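Closanora episode guide: frequently asked questions

What is Closanora?
A Korean-style weekly drama about two sisters who inherit a failing print works in the harbour town of Quintero. Series 2 finished in November.

Do I need to watch series 1 first?
Yes. The second series opens on the night of the fire and never goes back over it.

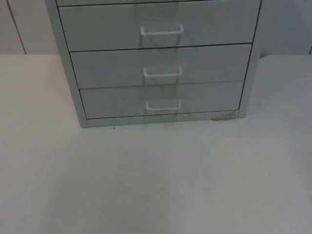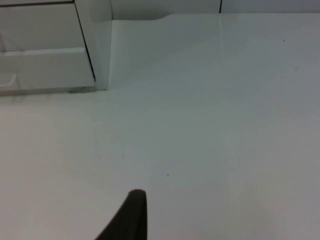
Where are the recaps kept, and how are they sorted?
Each recap has its own page, filed by series and then by episode, with the specials at the end. Think of it as a plain grey drawer cabinet like the one in the first picture — one drawer for each series, and the episodes in order inside. There are 20 episodes in each series, and the search box takes either the episode number or a character's name.

Do the recaps contain spoilers?
Yes, for the episode in the title and everything before it. Guesses about later episodes go in the comments.

Why do your names differ from the subtitles?
We follow the Hikum subtitles. The Kedura version shortens several names and calls the older sister "Miss" all the way through, so some jokes get lost.

Does the younger sister know about the letter?
Not until episode 14. Her look in episode 9 is about the debt — the writers settle this in the dinner conversation.

Can I comment without an account?
No. We have 3594 registered readers and 274 of them have posted at least once. Signing up is free.

Will there be a series 3?
No news yet. The front page will be updated if that changes.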